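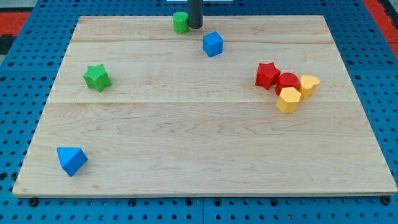
A maple-colored board, three planks wide, with two seams running across it.

How to Keep a Cutting Board From Turning Into a Potato Chip

Wood moves. It takes on water when the air is damp, gives it back when the furnace kicks on in October, and does both without consulting you. Most boards that end up warped got that way at home, usually within a few feet of the sink.

Washing

Hot water, a drop of dish soap, a quick scrub on both sides, a rinse, a towel. The whole job takes less time than finding the lid to the container you were going to use. Wash both faces even if you only used one. A board that gets wet on top and stays dry underneath will cup, and then it rocks every time you chop an onion.

Do not soak it. Do not leave it in the sink "for a minute" under a roasting pan. And do not put it in the dishwasher. I know your aunt has put hers in the dishwasher for years. Go look at your aunt's board.

Drying

Stand it on its edge with air on both sides. Lying flat on a wet counter is how the bottom stays damp until breakfast. A dish rack works, and so does leaning it against the backsplash, provided you share your kitchen with people who don't fling cabinet doors.

Oiling

Use food-grade mineral oil from the drugstore. It is sold in the laxative aisle, so buy some gum too if you care what the cashier thinks. Olive oil and vegetable oil go rancid, and a rancid board makes your toast taste like an old crayon.

Warm the oil a little by standing the bottle in a mug of hot water. Pour on more than seems decent, rub it over the faces, the edges and especially the end grain, and leave it overnight. Wipe off what's left in the morning. A new board wants this three nights running. After that, once a month is plenty, or whenever water stops beading and just sinks in.

If you like a nicer finish, melt one part beeswax into four parts oil, let it cool to a paste and buff it on with an old T-shirt. Gwendolyn Abernathy wrote in to say she uses the same paste on her drawer runners, and I have since stolen the idea.

Smells and stains

Garlic: coarse salt and half a lemon, scrubbed along the grain, left five minutes, rinsed. Beets: same thing, with lower expectations. For a board that smells of fish, wipe it with white vinegar and open a window – the vinegar smell leaves by itself, the fish needs encouragement.

Fuzz and knife scars

Sand with 120 grit, then 220, always with the grain. Wipe the board with a damp cloth, let it dry, and you'll find the fibers have stood up again like a bad haircut. Sand lightly once more and oil it. Deep gouges can stay. They're where the bread knife lives.

Already cupped?

Lay it hump side up on a damp towel, with a couple of heavy cookbooks on top, and check it the next day. The damp side swells and often pulls the board flat. Stand it up to dry slowly, then oil everything. It works on mild cases. For a bad one, or for a seam that has opened wide enough to hold crumbs, you need clamps and wood glue, or you need a new board and a trivet.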